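Skosthorpe Repair Bench: The Desktop Pages

Every old office desktop is somebody's 2,064 unread emails and a folder called New Folder 2. By the time one gets to the bench it has been replaced by something thinner, and the only people still interested in it are the ones holding a screwdriver. Raphaël Moulin started this gallery in December to settle an argument about whether the inside of a beige-era descendant could ever be called handsome. The argument is still going.

Side panel off, tower on its side. The processor socket is vacant and so are the memory slots, and the whole machine has the look of an apartment the day after the movers came. The power supply stays put and takes up more than its share of the floor, as power supplies do. 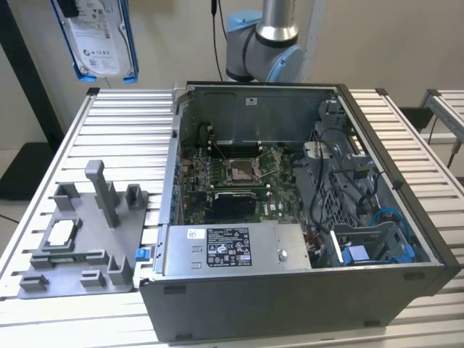
I have a soft spot for the blue bits. Someone in a design office decided that the parts you are meant to touch should be blue, and for once everybody went along with it. Compare the old Flandel towers, where every latch was black on black and you found the right one by breaking the other two. Raphaël still owns a Flandel. He says it has character – it has 379 screws, or feels like it.

Next come the parts that live outside the case for a while. A square CPU, a green memory module and a 3.5-inch hard drive all have their places in a gray 3D-printed tray to the left of the tower, which beats my own system of a soup bowl and good intentions. The Dell logo is on the motherboard, where hardly any owner will ever read it.

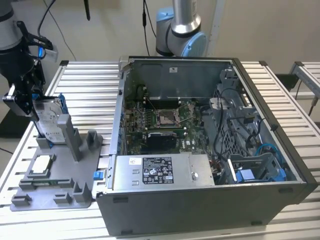
Cables are a separate subject, and a sore one. There is a school of thought at Ifans, where I learned this trade, that holds every cable should be tied, trimmed and labeled. There is another school that holds the panel is going back on anyway. I have belonged to both, usually in the same afternoon.

More towers will go up when the Barnano cabinet is cleared, starting with the small one that rattles.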